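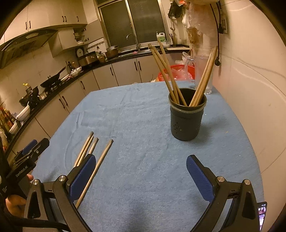

Chopsticks in and out of their holder, on a blue towel that does for a tablecloth.

Home Food Rooms Gardens Archive
Search this site Enter keyword Go

The Chopstick Census
By Kelly Lockwood
15th August

Every household has one object that breeds. For some it's tote bags. For mine it's chopsticks, and last month I finally sat down and counted them: 267, in a home of two adults, one of whom prefers a fork.

Most had been living in a drawer with the takeout menus. Vivau, the kitchen shop near my office, will sell you a bamboo tray with a slot for each pair, for $22, as if chopsticks stayed in pairs. I have seen how mine behave.

A plain upright holder is the better answer. Get one with small holes in the side, so that air can get in, and stand the sticks with the eating ends up. Leave some room in it. A holder stuffed to the rim grips like a bad handshake, and you pull out six to get two.

Metal tips make matching easier, up to a point. My Jadoon set has them, and so does a set from my aunt that is shorter by the width of a fingernail. I found this out halfway through a dumpling.

Then comes the cull. Lay a towel on the table, tip everything out and roll each stick under your palm. The warped ones wobble, and they go. So do the splintery ones and anything that smells of the drawer. Lone survivors can stir paint or hold up a tomato seedling.

I got down to almost 22 pairs, the "almost" being one stick still missing. I've given it until September.

More in Rooms Previous Next Back to top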